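Gripper comparison in sim: green-finger gripper misses the pad pose, overhead camera vs. side camera

Opened this after switching the arm over to the new gripper config in Pralis. Same table, same tray, same yellow bin as before the switch. I ran 100 grasps on the sage-green block and 41 came back flagged "contact, no hold". The old config flagged 2!
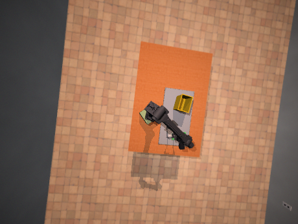
Keisha Sorensen
My first guess was the overhead camera. With the gripper parked above the green block, the black housing hides a good part of it, so the pose estimate only has a corner or so to work with. I love this view for checking the layout, but it tells me very little about finger height.

Tried so far: reloaded the controller, cleared the pose cache, set friction back to default. No change in the flags. Then I brought up the config with an arm reaching out on each side of the center block, to see whether the offset follows the tool or the camera.

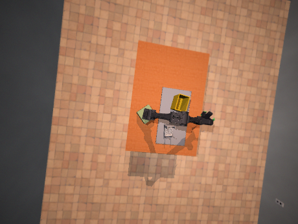

Svatopluk Hrubý wrote back that the offset follows the tool. He had the same flags in Halás last November and fixed them by re-entering the tool center point by hand – the importer had kept the old finger length.

Great tip, and quick to test. I moved to the side camera and sent the gripper down to the small gray-and-white container, where the green fingertips are easy to see against it. 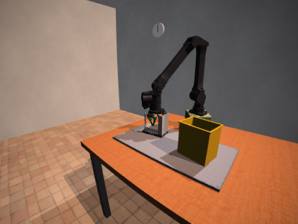
Last changed: September 5, 2021

Tool center point re-entered, log line 1295 has the new values. The side camera is a joy for this kind of work – I'm keeping it on for every gripper I compare from now on. Going back to the overhead view for the rerun.
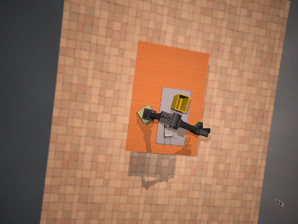
Does the tool center point have to be set again for each gripper? It does in this version, as the importer won't overwrite a stored value.

Status: open until the rerun is logged.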